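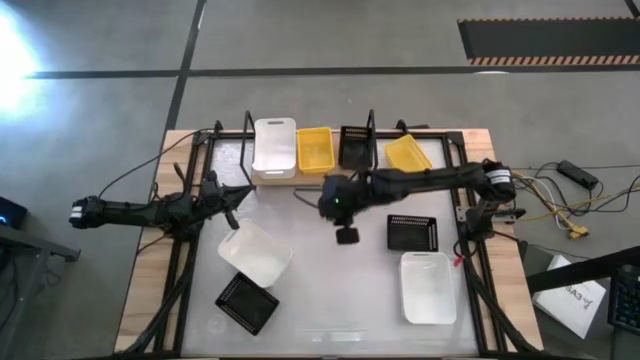 Kirumville care supplier asks for proof before it sells another "smart" bed sensor

KIRUMVILLE, January 4, 2025 – Skinder, which supplies beds, hoists and seating to nursing homes and home care agencies, will stop adding bed-exit sensors to its catalog until their makers can show how often the alarms are wrong. The pause covers new products only. Sensors already sold will still be serviced and their pads replaced.

Bed-exit sensors are thin pads placed under a mattress or sheet. They are meant to alert staff when a person at risk of falling starts to get up. They are sold hard, and the claims made for them have grown faster than the evidence.

"I have read a lot of brochures that say a pad prevents falls," said Petronella Mabaso, head of product review at Skinder. "A pad makes a noise. Somebody still has to be close enough to hear it and free to walk down the hall. I would like the brochure to say that."

The decision follows a trial Skinder ran in December at Masson, a nursing home with 56 beds. Six of the beds were fitted with a sensor that had been offered to Skinder for its spring catalog. Staff wrote down every alarm and what they found when they reached the room.

The pads went off 796 times during the trial. In most cases the resident was still lying down and had rolled over, reached for a drink or been helped with a pillow. Night staff said they began to walk more slowly toward the alarms after the first week. Two nurses asked for the pads to be taken out early.

Skinder does not claim the trial settles anything. It was small, it took place in one building, and there was no group of beds without sensors to compare against. The company is not naming the maker, which has been given the full log and has asked for time to respond. It has suggested the pads were set too sensitive. Skinder used the setting printed in the manual.

"They may be right about the setting," Mabaso said. "Then the manual is wrong, and that is what a tired nurse is going to follow at three in the morning."

From now on, any maker that wants a bed sensor listed by Skinder will have to supply a record of false alarms from beds in daily use, the name of the setting used, and the delay between a person sitting up and the alarm sounding. Results from a test lab will be read but will not be enough. Skinder will print the false alarm figure next to the price.

The same rule will apply to Etusness, Skinder's own line of pressure care mattresses, if a sensor is ever built into it. A version with a built-in pad was planned for this year and has been put on hold.

Customers who already use bed sensors should not remove them because of this notice. Skinder suggests keeping a simple log for six nights and talking over the results with the care team before changing any setting.

The Masson trial log, with resident details removed, can be requested from the Skinder product review desk in Kirumville.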